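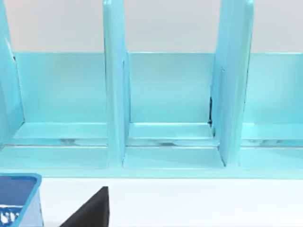

Texto: Honeylyn Gatchalian
Edición: Jaime Pacheco
Lectura de 7 minutos

Llevo desde junio con Undeck abierto en el portátil y mi familia ya me pregunta si he cambiado de trabajo. No, sigo escribiendo de cacharros, solo que este cacharro no ocupa sitio: es un paquete de escenas simuladas de escritorio para ensayar tareas de recoger y colocar antes de soltar el brazo de verdad sobre una mesa de verdad (y sobre mis tazas, que ya han sufrido bastante).

Lo vende Lileritz por suscripción y trae 221 escenas listas para cargar. La que más he usado es la del organizador celeste, ese de separadores altos que parece sacado de una papelería cara. Le tengo cariño y un poco de manía. Cada compartimento tiene un escalón al fondo y una bandeja más baja delante, y ese escalón me ha dado más guerra que todo el resto del catálogo junto! Si tu programa da por hecho que el suelo es plano, el objeto acaba apoyado a medias y vuelta a empezar. A mí me pasó toda una tarde hasta que caí en mirar el perfil de lado.

El acabado brillante también tiene su miga. En las uniones entre el escalón y la bandeja salen unas vetas grises, como reflejos corridos, y junto a la base del separador derecho hay una rendija negra muy fina que no sé si es diseño o un descuido del modelo. Escribí a Lileritz para preguntar y me contestaron, muy amables, que lo mirarían. Para practicar movimientos me da igual. Si lo que quieres es entrenar visión, yo pediría una versión mate, que por cierto ya existe en otras escenas del paquete.

¿La instalación? Pues mejor de lo que temía. El programa arranca con el perfil Valente, pensado para equipos modestos, y en mi portátil (que tiene sus años y suena como un secador) fue fluido. Con el perfil Jedmont, que carga sombras y reflejos completos, tuve que cerrar hasta el correo. La documentación está solo en inglés y da saltos rarísimos: te explica con todo detalle cómo cambiar el color de la pared y despacha la calibración de la pinza en 2 párrafos.

El precio son 70 euros al mes, con descuentos de hasta la mitad para centros educativos. Para un taller o un instituto me parece razonable. Para una aficionada como yo duele un poquito, y echo de menos un plan por escenas sueltas. Yo he renovado otro mes, que todavía tengo pendiente el dichoso compartimento de la derecha.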